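3.2 Storage and sorting of household waste in small rented flats

The second part of the survey dealt with where waste is kept between collections. Replies were received from 164 households in Zincombe and Ladbridge, all of them living in rented flats with no outside space of their own. The council in each town collects general waste weekly and dry recycling every other week. Households were asked to keep a short diary throughout May and to note each time that waste was taken down to the shared bins.

Space was the difficulty named most often. Kitchens in the Ladbridge blocks were built before separate collections began, and few have a cupboard deep enough for two containers. Many tenants had given up the bin altogether and used bags, which were moved from room to room as needed.

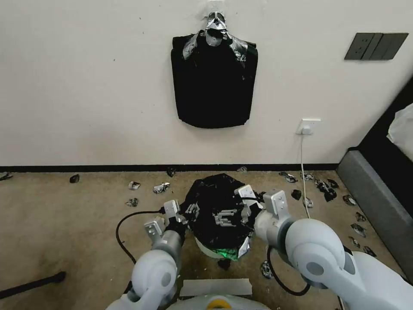

Does a lack of kitchen space reduce the amount that households recycle?
Households with room for only one container recycled less often than the others, but the gap narrowed where the shared bins were close to the main entrance.

Distance to the shared bins therefore needs to be read together with indoor space. In Zincombe the bins stand within 25 metres of every stairwell. In Ladbridge the longest walk is 70 metres, part of it across an unlit car park, and diary entries from that block show fewer trips after dark. Several tenants wrote that they waited until a bag was completely full, and that by then it was awkward to carry downstairs.
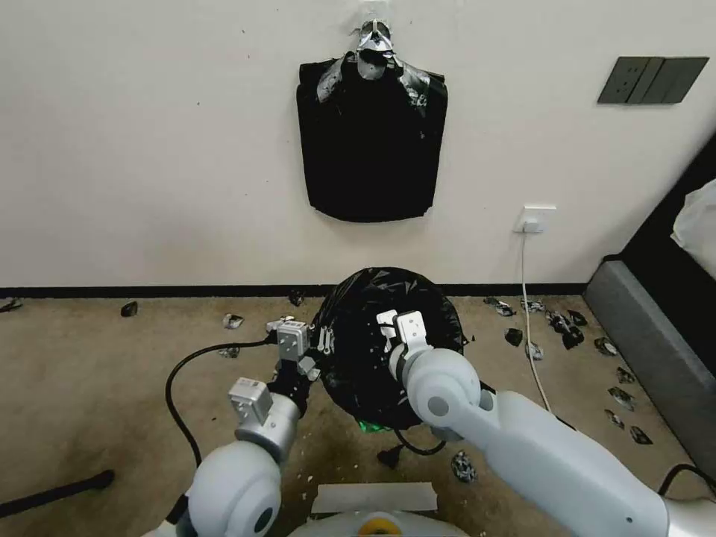 Figure 4. Black plastic bag standing open on a carpeted floor.

The type of bag also mattered. The Karam housing association supplies its tenants with a free roll each quarter, and these households reported fewer split bags than those buying their own. The Grorko trial, which offered clear bags for dry recycling, was still under way when the diaries were returned and is left out of the figures given in this section. Its results will be set out separately, together with the weights recorded at the transfer station.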